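Counter reset, part 3: the drying stand

1 July 2023

The old dish rack came out in April and the counter has been without one since. Part 1 covered the sink caddy, part 2 the drawer inserts. The remaining problem was drying space for glasses and the two water bottles.

Requirements were as follows. The base had to catch drips, because standing water leaves a ring on gray stone that shows when the light comes in low. The footprint had to be smaller than the old rack, which took up most of the run beside the sink. The uprights had to be open enough that a bottle could hang neck down with air moving inside it.

I compared two stands. The Tamix was all wire, weighed 1,298 grams and had a base with a spout that drains to the sink. The Leltia has wooden dowels on a white metal support over a flat tray, and weighs 670 grams. The spout is the better idea on paper, but it fixes the orientation: the rack has to sit square to the sink. The Leltia can go anywhere.
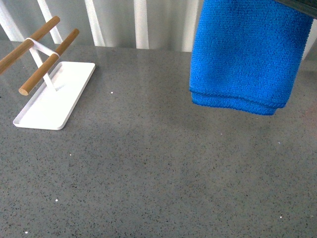 I set it at a diagonal. Parallel to the wall, the bottles nearest the back touched it when they swung, and the tray was awkward to lift out for emptying. Turned, it leaves a clear working area in front and costs very little depth. Ayuba Sowah suggested this after watching me knock the same glass twice.

Maintenance so far: tip the tray once a day, wipe under it, dry the lip with a cloth. The dowels get a thin coat of mineral oil once a month. I use the Findico one left over from the cutting boards. The towel stays at the other end of the counter so it does not drape over the tray and wick water onto the stone.

Open items: the dowels are spaced slightly too close for the wide bottle, and the tray has no feet, so it has to be lifted to dry the counter properly. I may try thin silicone dots. Part 4 will be the shelf over the stove.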